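Learning to fold from hand-held demos: speaker notes
Marcelino Fagundes, Flondden group, Feb 27, 2019

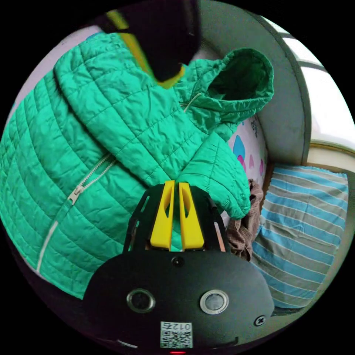 Start with why we picked clothes at all. Everybody in the room has folded a jacket and nobody in the room can write down how they did it, and I love that about this problem! Give them a second with the slide, then point at the puffer. Green, quilted, a bit shiny, with creases between every row of stitching and a sleeve lying right across the front. The two yellow fingers are pressed together with the fabric touching them, and from this viewpoint you can see the hood and the zipper pull as well. All the policy ever gets is this kind of view, so the training data has to come from it too.

Next slide, the method. Keep it short. A person holds the gripper and does the task, we record video and finger width, and we recover the path of the hand afterward. The arm isn't involved until test time. Simone Bittencourt wrote the path recovery and she's in the second row, so send the hard calibration questions her way.

Numbers slide. We collected 1,535 demonstrations in people's homes, in real bedrooms with real clutter. Say that part slowly. Our November set was all done on one lab table, and the policy we trained on it fell apart as soon as we changed the bedspread.

The comparison. Same network, same training time, two data sets. On garments it had never met, the table policy finished 30 of 122 folds. Pause here. The home policy more than doubled that, and most of what it gained was in the first grasp — finding an edge worth holding. Show the Cheung plot now (the one with the two curves) and explain the axes before anything else. Last time I forgot and lost half the audience.

What still fails. Sleeves under the body. Anything slippery. Zippers are my favorite, they're stiff where the cloth around them is soft, and the policy pulls as if it were all one material. Somebody at Stulovgate asked if touch sensing would fix it. Maybe! We haven't tried.

If time is short, skip the Wemum simulator slide and go straight to the video of the arm. Let it run at normal speed, no talking over it.

Questions. Have the failure clips open in the other window. Code link is on the last slide, leave it up.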